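Painting interior doors dark – will I regret it?

hubert_h
August 17, 2018
I want to paint the three doors in our hallway dark blue. My wife says the hallway will look smaller. The walls stay light. Has anyone lived with dark doors for a longer time?

iwona.pawlak
We have them since March and I like them very much. Use satin paint, because matte keeps every finger mark. I am thinking of a tone like this:

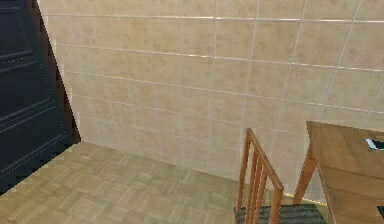 Navy door with panel grooves, a little sheen

Krystyna Ch
I must disagree with Iwona. On my satin doors I see dust in each groove, and I clean them more often than the white ones before. For a narrow hallway I would not do it.

hubert_h
Ours is not so narrow. Do I need to sand everything first?

damian_s
Yes, with 100 grit and then a finer one. Two thin coats – not one thick.

Krystyna Ch
100 is too rough, it leaves scratches under dark paint. Please try it on the back side first.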